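About Plustby

Home > About us

Language school. Evening classes, mostly. Two rooms above the bike shop in Wumenton, plus the small one at the back that fits four people if nobody brings a coat.

We teach Hungarian and German to adults. Also English, to whoever walks in and asks for it. No kids' classes, sorry, we get asked a lot. Try the library on Pap Street, they have a good Saturday-style thing for under tens.

Who started it

Magdolna Kocsis and Jörg Hamann. Magdolna was teaching at her kitchen table, Jörg was one of her students and a bad one (his words). He moved here for work, married into a family that only spoke Hungarian at dinner, and spent two years smiling and passing the potatoes. Then he started to get it. Then he couldn't stop talking. He still does the German classes and all of the paperwork.

The name is from a spelling mistake on our first lease. We were supposed to be Plus Tby-something, a street name, long story. The landlord typed it wrong, the sign maker copied the landlord, and we'd already paid for the sign.

What we do

Small groups. 6 people is the most we take. We tried more one winter and the ones in the back row went quiet and stayed quiet till spring.

Classes start at 6:30 pm and finish when they finish, officially 8. Tea in the break. Bring your own mug if you're picky about mugs.

We talk a lot. Grammar comes in when you trip over it. Hungarian has plenty to trip over: the endings, the two kinds of verb, the word order that everybody says is free until you get it wrong. We don't hand out the big table of cases on night one. You get it around week five, by which time you already use half of it and it's a lot less scary.

Homework is short. Ten minutes, a real thing: read a bus timetable, leave somebody a voice message, write a note for the neighbor about the trash. Do it or don't, but we will ask.

No tests unless you need one for work or papers. If you do need one, tell us at the start, not three weeks before. Tibor does exam prep and he is strict about this. You'll get a plan and practice papers and he marks them in green pen, which is supposed to feel kinder.

The teachers

Magdolna Kocsis - Hungarian, all levels, beginners by choice. Thirty years of it if you count the kitchen table. Does all the voices when reading dialogs.

Jörg Hamann - German, beginner and middle. Also phones, keys, invoices, the heater.

Tibor Antal - Hungarian upper levels, exam prep. Used to be a court interpreter. Ask him about commas.

Emese Győri - English, and the Hungarian conversation table. Newest here, came to us after a few years teaching nurses in a hospital program. Her groups get through more words than anyone's.

Photos of all of us coming when we can get everyone in the building at teh same time.

The words project

We write our own material. Most textbooks we tried send you to an airport, then a hotel, then a museum. Fine for a week away. Our students live here. They need to say the drain is blocked, the baby has a rash, the cupboard door sticks, I'm on the late shift.

So we keep a list. It's called Flerkel, after a made-up word a student used for anything he didn't know yet ("can you pass me the flerkel"). It started as a notebook by the kettle. Anybody who got stuck on a word during the week wrote it down, and we taught it the next class. Now it's a proper booklet, 1,000 words, sorted by room of the house and then by the places you go: doctor, post office, school gate, garage. We printed 517 copies of the last version. Odd number. Jörg says it was cheaper, we've stopped asking.

Bedroom was the hardest chapter. Hungarian has separate words for all sorts of cabinets and small tables and people argue about which is which depending on where their grandmother lived. Kitchen was easy, everybody knows plate by week two: tányér.
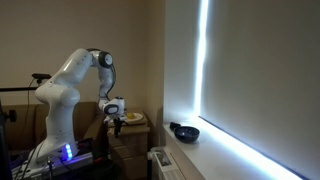
Gergely Csonka wrote to us that the garage chapter got him through a whole phone call with a mechanic, but the doctor chapter needs more on teeth, and could we please put the accents on bigger because he reads it on the bus. Teeth are going in. Bigger print too, next version. Keep writing things down, the notebook is still by the kettle.

The booklet is free if you take a class. If you don't, come by and look through one, we're not precious about it.

Prices and places

Prices are on the classes page. You pay by the term, or half now and half later if that's easier, no form for that, just say so. Miss a class and you can sit in on another group the same week, if there's a chair.

One place in each group is kept at half price. First to ask gets it. We don't want to see payslips.

New groups start in September. We're closed all of August, the building gets too hot and Magdolna goes to the lake. Emails sent in August get answered, just slowly.

Not sure of your level? Come at 6 pm before any class and talk to whoever's there. Five minutes is enough. People nearly always put themselves too low.

Finding us

Door to the left of the bike shop, second bell. The bell is quiet so press it properly. Stairs only, no elevator, we know. If stairs are a problem call us and we'll set up your lessons in the ground floor room at the library, same price, we do it evry term.

Bikes in the yard please, not the hallway.

Classes | Prices | Flerkel booklet | Contact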